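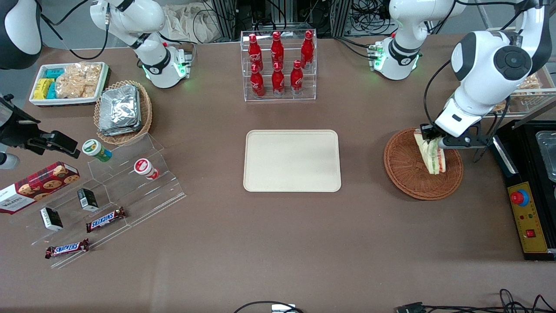

Equipment planning: second catering cell

The budget request for a second two-arm cell went to Solange Vasconcelos on December 21, 2021, and we should have an answer before the quarter closes. Until then, no purchase orders should be opened against it, including for small parts.

The request covers the arms and their grippers, the table, the power and stop circuit, and spare fingers. Display racks, trays and baskets are not in it. Those come out of the consumables line, as they did for the first cell, and Sarmīte Rimkutė at Drornham is keeping the list. If your work needs a particular rack or basket, send her the outside dimensions and a supplier link.

We asked for quotes from Flamik and Grustetti. Flamik was lower on the arms but quoted the grippers separately, and its delivery time is nearly 90 days from a signed order. Grustetti includes the grippers and 4 days of setup on site. Once the grippers are added to the Flamik price the two are close, so lead time and service will probably decide it. Both suppliers have been asked to restate their prices with a three-year service plan.

Grippers took up most of the discussion. The two-finger type handles a sandwich, and the tray-packing work also calls for foil-wrapped items, bottles and candy bars. Soft bread and a full bottle need very different grip force. We have budgeted for one gripper type on both arms and five sets of fingers. A tool changer was priced and left out for this round. It can be added later without replacing the wrist.

Floor space is the other open item. The Vītola room can take a second table only if the parts shelving moves to the opposite wall, and the electrician needs to confirm the circuit before we commit to that. Cable routing should be priced at the same visit. We did not budget for it the first time and paid for it out of repairs.

Comments on the request go to Solange. Please include the line number from the spreadsheet.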